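Zoltau Gridding Frame, Two Months In: I'm Drawing Big Again

Filed under: Studio Tools, Drawing & Painting, Reviews
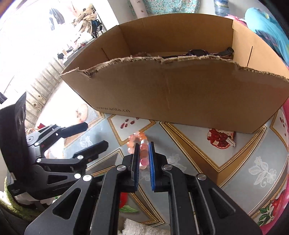
What it is

If you've ever tried to blow a small photo up into a big drawing, you know the old way. You rule a grid over the photo, rule a bigger grid on the paper, copy square by square, and then spend an evening rubbing out lines that have sunk into the paper for good. I did it like that for years and mostly enjoyed it, apart from the rubbing out.

The Zoltau does away with the ruled lines. It's an aluminum frame with notches along all four sides, and you string a thin elastic cord back and forth across it to make your squares. A smaller frame with matching notches goes over the reference photo. The big one sits just off the surface of your paper or canvas on little corner feet, so you draw right underneath the cord. When the drawing is done you lift the whole thing away and there's no grid to erase. I actually laughed out loud the first time!

Stringing it up

The first stringing took me most of a Wednesday evening, I'll admit. The cord wants to jump out of its notch until you've got a few rows going, and the leaflet is a single folded sheet with drawings so small I needed my reading glasses and a lamp. Start from the middle and work outward (the leaflet says to start at a corner, ignore it). After that it goes quickly. I restrung mine to a tighter grid last week during one radio program and a cup of tea.

The large frame takes up to 27 squares along the long side, which is plenty for a head and shoulders. I used 18 for my first portrait and went finer for the second, where I wanted to get the skin around the eyes right. You can also skip notches in one area and keep them close in another, so the background gets big lazy squares and the face gets small ones. I love this. It's the feature I'd miss most if I had to go back to a ruler.

Drawing with it

My first proper piece was a charcoal head on heavy Dutard paper, the toothy kind that never forgives an eraser. Perfect test. The cord sits high enough that the side of my hand brushed it but didn't drag, and a stick of charcoal slides under without catching. Pencil is even easier. Paint is trickier, at least the way I paint, and I ended up with a blue cord and a faint blue stripe across somebody's chin. Thin layers are fine. For anything thick I'd use the frame for the underdrawing and then put it away.

One thing to watch is where you're standing. Because the cord floats above the paper, the squares shift a bit if you lean to one side, so I close one eye and try to keep my head square to whatever part I'm working on. You get used to it. I had a nose wander left before I did.

I had been using the Varela projector before this, and it's a good projector, but I never liked sitting in the dark tracing. With the grid I'm looking harder. Each little square turns into its own abstract picture, a gray wedge and a pale curve and a bit of nothing, and then you step back across the room and there's a cheek. I can't get enough of that moment.

Niggles

The corner feet are push-fit and one of mine fell off and rolled under the plan chest. The spare cord comes in black only, and on a dark drawing I lose it completely (white hat elastic from a sewing shop works very well). There's no bag or sleeve, so mine hangs on a nail. And it's big, so measure your easel first. My old Plellau easel holds it with the top clamp all the way up, and there isn't much to spare.

Would I buy it again?

Yes, tomorrow. I've finished 2 large portraits with it and a third is on the easel now, which is more big work than I managed all last year. If you only draw in a sketchbook you don't need one. If you've got a wall and a photo you love, go for the large size and buy the extra cord at the same time. I'm off to string up the background for number three.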